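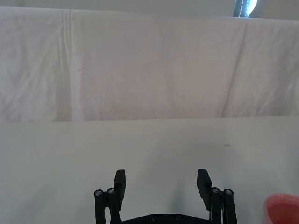

Drurville Public Library – Winter Service Updates

Search this site Enter keywords Go

Print this page | E-mail this page

1/ The Drurville Public Library will begin its winter schedule in December. This thread sets out the changes to hours, loans and room bookings. Please read all posts before contacting the service desk.

2/ Hours. The Main Library will open one hour later on weekday mornings. Evening hours are unchanged. The Mulligan Branch will be closed every Sunday until the end of winter. Book drops at both buildings remain open at all times.

3/ Loans. The standard loan period for books is now 25 days. Items may be renewed up to 3 times unless another patron has placed a hold. Renewals can be made online, by phone or in person.

4/ Holds. Patrons will be notified by e-mail or text message when a hold is ready for pickup. Patrons who have changed their phone number in the past year should confirm it with the service desk. Messages sent to old numbers are not returned to us.

5/ Study rooms. Bookings are limited to 60 minutes when other patrons are waiting. The large meeting room on the second floor must be reserved in advance by a library cardholder. Food is not permitted in either space – covered drinks are.

6/ Local history. The Zavdale Collection has been moved to the lower level of the Main Library. It holds 504 bound volumes of town records, church registers and farm ledgers. These do not circulate. A staff member will bring requested volumes to the reading table.

7/ Floors. Corkex is replacing the flooring in the children's area of the Mulligan Branch. Story time will meet in the community room during the work. Picture books have been shelved along the east wall and may be borrowed as usual.

8/ Parking. The side lot at the Main Library is reserved for patrons with permits during snow removal. Street parking on the north side is open except where signs are posted.

9/ Weather closings will be posted on this account by 7 a.m. and recorded on the main phone line. Items due on a day when the library is closed for weather may be returned on the next open day without a fine.

Print this page | E-mail this page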